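5.3 Loss of tracking during cloth folding

Of the 400 folding demonstrations collected with the Dokley hand-held gripper, 14 were rejected by the replay check. Ten of these had ordinary causes such as a late start or a missed grasp. The remaining 4 shared a fault that we had not seen in the rigid-object tasks: the estimated gripper pose jumped by several centimeters while the fingers were closed on the fabric, and the replayed arm pulled the cloth sideways.

All 4 came from the bedroom site, where the cloth was handled on a woven mat (Fig. 7).

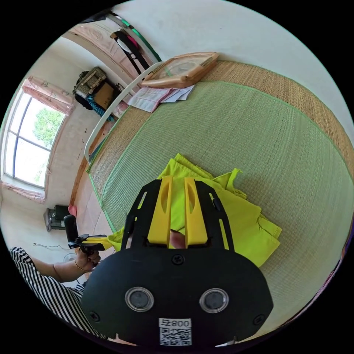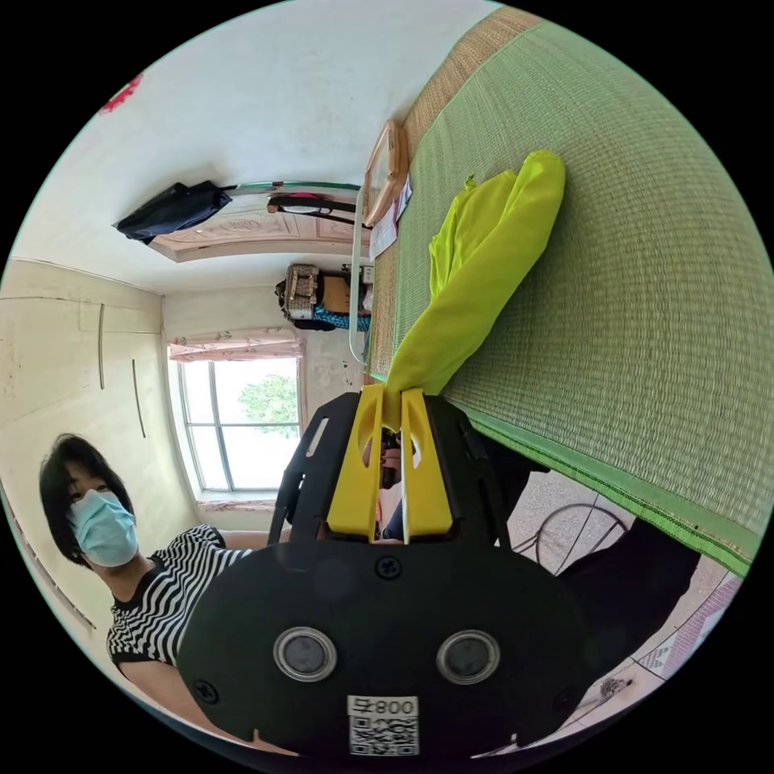
Figure 7. Cloth handling at the bedroom site, seen from gripper 008. In both views the yellow fingers hold the yellow-green cloth on the woven mat.

We attribute the jumps to the fine, repeated texture of the mat, which gives the Urio tracker many near-identical features at close range. In the longest affected recording, 3019 frames, the first jump came when the gripper was lowered and tilted. The tracker reported normal confidence throughout, so the online monitor raised no alarm. On the real arm this is a safety matter: the speed limit was reached twice before the operator pressed the stop.

We added an offline test that compares visual and inertial velocity and discards any segment in which they disagree. It removed all 4 faulty recordings. It also removed two sound ones, and we have not yet tuned the threshold.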